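Where Does Everything Go? All About Sorting

Have you ever gone looking for one special building block, the exact one you needed to finish your tower, and had to dig through a whole mountain of other toys to find it? If you have, then you already know why people sort things. Sorting means putting things together that belong together, and people have been doing it for a very, very long time. More than 4000 years ago there were people who wrote lists on pieces of clay to keep track of what was stored where (imagine having to bake your list before you could put it away!).

You sort things every day, even when you aren't thinking about it. Socks go in one drawer and shirts in another. Forks lie with forks and spoons lie with spoons. When you pick all the green candies out of the bag and save them for last, you are sorting, and you are probably being very careful about it, too.

What is a sorting rule?

Before you can sort anything, you need a rule. A rule tells you which things go together. "All the blue ones in this bin" is a rule about color. "All the long ones over there" is a rule about size. You could sort by shape, or by what a thing is made of, or by how it feels when you shut your eyes and rub it between your fingers.

The funny part is that the same pile of blocks can be sorted in lots of different ways, and every one of them can be right. Say you have a long blue block. If your rule is color, it goes with the other blue blocks. If your rule is size, it might end up beside a long red one instead. The block hasn't changed a bit, but its home has! 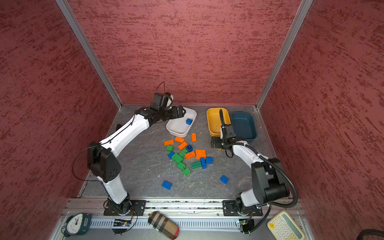 Bins are a wonderful help when you are sorting, and they don't have to be fancy. Shoeboxes are fine, and so are mixing bowls, if the grown-up who owns the mixing bowls says yes. It does help if each bin looks a little different from its neighbors. A white bin, a yellow bin and a dark teal bin are easy to tell apart from all the way across a room, so you can remember which is which without reading a label. The bin doesn't have to match what's inside it, either. Blue blocks are perfectly happy in a white bin, as long as everybody who plays with them knows that's where they live.

What about an empty bin? An empty bin is useful too. It is a place waiting for something, and it reminds you that there's another group still to come.

Try it at home: the Clokow Game

We call this one the Clokow Game, and you need two players, 14 blocks and 4 bins.

Spread the blocks out on the floor. One player thinks up a secret rule and starts putting blocks into the bins, one at a time, without saying a word. The other player watches and tries to guess the rule. When you think you've got it, pick up a block and put it where you think it goes. If you're right, the first player nods, and you get to say the rule out loud. Then you trade places.

Start with an easy rule, like color. After a few turns you can try a tricky one, such as "blocks with more than six bumps" or "blocks that would fit in my pocket."

Words to know

Sort: to put things into groups.
Rule: what tells you which group a thing belongs in.
Group: things that are alike in some way.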